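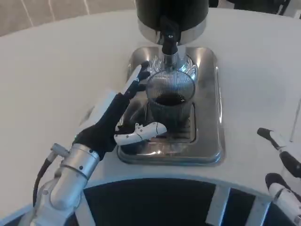

Category: Robotics / Manipulation

4.2 Hand comparison. We ran the Forkness and Egger hands on the same wrist with the same controller, 30 trials each. The cup task was the harder one for both. Ribbed glass gives the fingertips little flat area, and with coffee in the lower half of the tumbler (Figure 2) a tilted grasp can spill. The Egger hand dropped the cup in 2 trials and the Forkness hand in 8. Lowering the closing speed helped both hands.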